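Pavley Household Guidance: Caring for Paperback Books at Home
Thursday, December 19, 2019
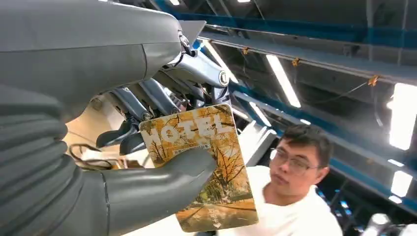

Most damage to home book collections is caused by heat, damp and poor shelving, and much of it can be prevented at little cost. Books should be kept in a room that is lived in and heated evenly through the winter. Attics, garages and basements are not suitable for long-term storage. Particular care is advised with a paperback book, as its cover gives the pages less support than a hardcover binding does. Paperbacks should stand upright between neighbors of similar height, close enough to prevent leaning but not so tightly that they must be pulled out by the top of the spine.

Shelving

Leave a small gap between the back of the shelf and any outside wall so that air can move. Large or heavy volumes should be laid flat, no more than three to a stack. Metal bookends with sharp edges should be covered with plain card.

Cleaning

Dust the shelves twice a year; May is a convenient month for the first round. Hold each book firmly closed and brush from the spine outward with a soft, dry brush. Household sprays, including furniture polish, must not be used on or near the books. Allow newly polished shelves to dry fully before refilling them.

Damp and odors

A book with a musty smell should be kept apart from the others. Stand it open in a dry room for several days - never on a radiator or in direct sun. Books with active mold should be sealed in a bag until advice can be obtained.

Minor repairs

Ordinary adhesive tape yellows and should be avoided. Loose pages may be reattached with a thin line of white bookbinding paste, applied with a fine brush and left under a light weight overnight.

Readers may request the printed version of this page by quoting Leaflet 312.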